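Demonstrating tasks at Doltdale: frequently asked questions

Do I need any experience with robots?
No. Most people who come to demonstrate have never moved one before. The first session is practice only and nothing from it is kept.

What is the difference between hand guiding and remote control?
In hand guiding you hold the arm itself and move it through the task while it records its own joints. In remote control you sit at the Jillska desk and move a pair of handles, and the two arms at the table copy you. We use hand guiding for single-arm jobs such as placing a cup. Anything with cloth is done by remote control.

How long is a session?
2 hours, with a break in the middle. Morning sessions start at 9.30.

How many demonstrations does a task need?
It depends on the task. Our towel set has 1,813 demonstrations. A simple pick and place has worked with 47.

What should I do if I make a mistake?
Carry on and correct it, as you would at home. If the cloth falls off the table, press the grey pedal and the attempt is marked as failed. Please don't restart because a fold looks untidy.

Does the cloth have to start flat?
No. It can start with folds and raised edges in it. Get both grippers on to the cloth before you begin to pull, and keep them low. Lifting one side early tends to drag the other.

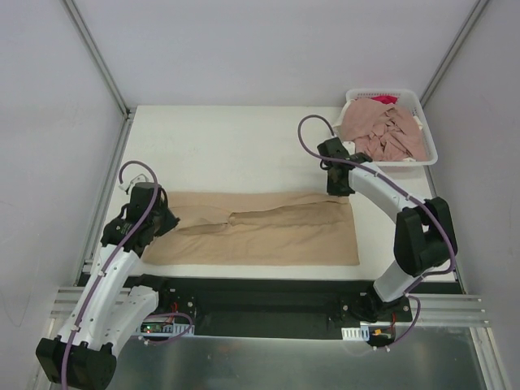

Pulling slowly also gives cleaner recordings. The handles have no sense of touch, so you have to judge the tension by watching the fabric.

Can I use my own way of folding?
Yes, but keep to the same way for the whole session. Mixed methods have to be sorted by hand later, in Fikre, and that holds up training.

Who can see the recordings?
The Doltdale team and the Nerkari group, who train the models. Your name is not stored with them.

Can I ask for my recordings to be removed?
Yes, up to 11 days after the session. Give your session number at the desk or reply to your booking email.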